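Can I keep my number if the store that sold me the plan is closing?
Asked by Thomas Ferri, 7/17/00

I bought my phone at the Ratmont Wireless store on Route 203 last November, on a one-year contract. There is a sign on the door now saying the store is moving to the mall. Do I have to sign up again at the new place, and can they change my number when I do? It is printed on my business cards.
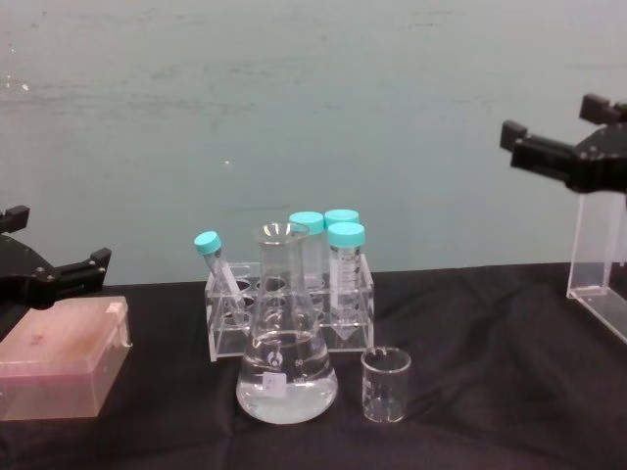

The clerk I asked said to call the 800 line. I held for 23 minutes and gave up.

Wanpen Panyasiri answered:
Your contract is with the carrier. Check the top of your bill. If it says Steretti Cellular, the store was only a dealer and you don't need to do anything when it moves. The number stays the same as long as you pay. Get your deposit receipt out, though. Mine was for $200 and the dealer had no record of it.

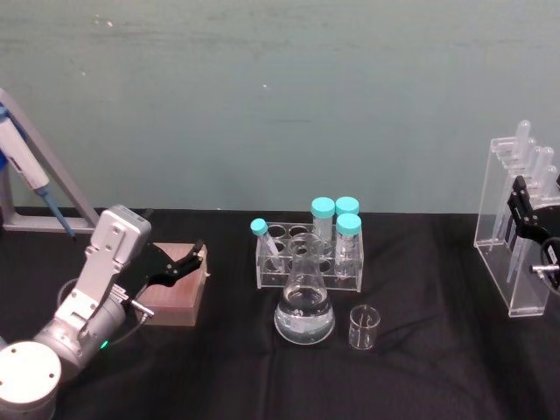

For the mall store, go on a weekday morning and bring the last two bills. They can look up your account while you wait. They set me up at a display table with a black cloth over it, same kind as in the second photo, wrinkles and all, and I had the address changed before lunch. Ask for a printout.

Katia Benedetti answered:
Same thing happened to me when my dealer closed. Kept my number. The mall store is unit 1109, by the shoe repair.

Nevzat Ekinci answered:
switch to prepaid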